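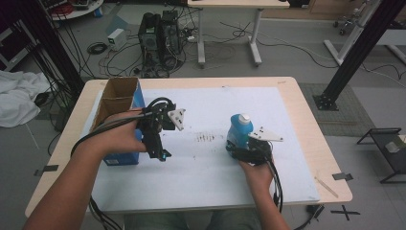
# Chapter 2: When the Grip Fails

In September, a packing cell at the Kasprzak plant dropped a full bottle onto a moving belt. The bottle split, the belt kept running, and the liquid reached a floor socket before an operator hit the stop. No one was hurt. The cell was down for two shifts.

The log showed nothing unusual. The gripper had closed, the motor current had reached its set value, and the controller had reported a good hold. It had made 323 picks that morning with the same report. Yasuo Sakai, who led the review, found the fault in a cable. It had been pulled tight each time the wrist turned, and the position signal dropped out for up to 50 milliseconds. The controller filled the gap with the last good reading.

This chapter deals with faults of that kind, where a machine goes on working from information it no longer has. Section 2.1 covers cable routing and strain relief on hand-held and arm-mounted grippers. Section 2.2 looks at stale readings and how to detect them. The Kasprzak case returns in Section 2.4, with the wiring diagram.

Before reading on, review the terms *hold force*, *dropout* and *safe state* from Chapter 1.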